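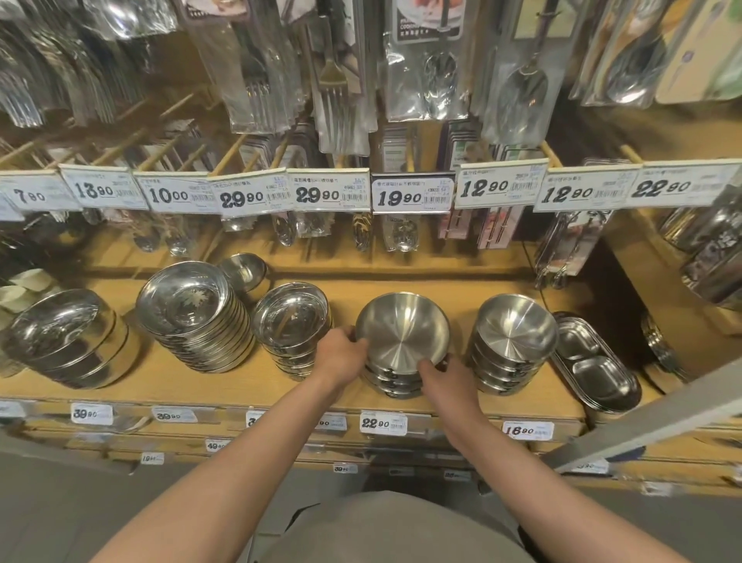 The best bread in Grimemport comes out of a kitchen with no mixer, no proofing box and a door that doesn't quite shut. I went there on a Wednesday to learn how Radek Ševčík makes his rye, and I came home with flour in my shoes and a head full of ideas.

Ševčík bakes for the café at Ledenard, up on the hill, and for whoever rings his bell before the loaves are gone. He grew up on caraway rye and spent years trying to get the flavor back. What finally did it was time. His dough goes through two long rests, the second one overnight in the coolest corner of the pantry, and the taste is wonderful – sour at first, then almost like malt, with a crust that crackles when you press it.

His starter lives in a jar and gets fed at six every morning, weekends included. He mixes by hand in a wide bowl, wetting his fingers and folding the dough over itself four times, then leaving it alone. Rye doesn't stretch like wheat, so there's no point in wrestling with it. It feels like wet clay, and the first time I tried it I was sure I'd ruined the batch. He laughed and told me to put a cloth over it and go look at the river.
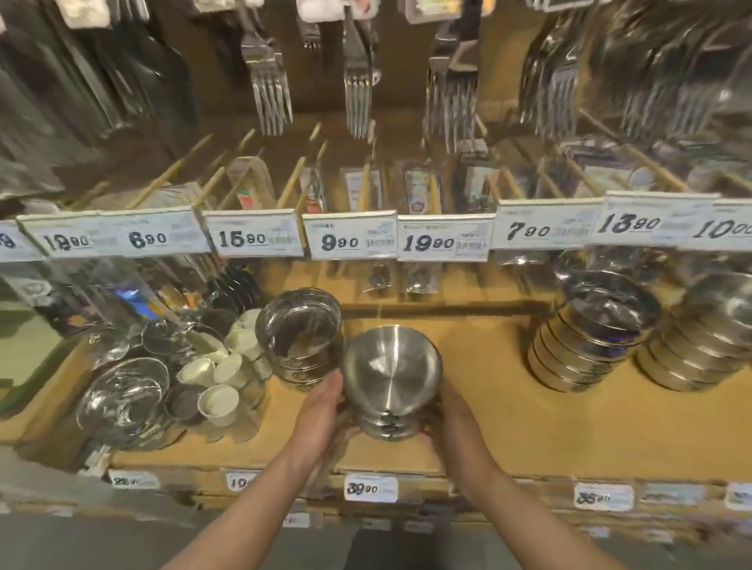
The flour comes from Jumell, a small mill down the valley that still grinds on stone. Every sack is a little different, and Ševčík loves that! In November, when the new crop arrives, he bakes small test loaves for a week and writes the results in pencil on the pantry wall. One note just reads "thirsty." Another says "more salt, ask Cárdenas," meaning the grocery on the corner, where he gets a coarse gray sea salt he swears by.

He has kept count of his loaves for the past 52 weeks and the total stands at 2,342, all from one oven. I asked which was the best. He thought about it for a long time and picked one from last winter, baked too dark by accident and eaten with cold butter at the back step.

I have my own jar now, a spoonful of his starter that rode home in my coat pocket. My first loaf was flat and a bit gummy in the middle. We ate all of it anyway, and the second one is resting in the hallway as I write.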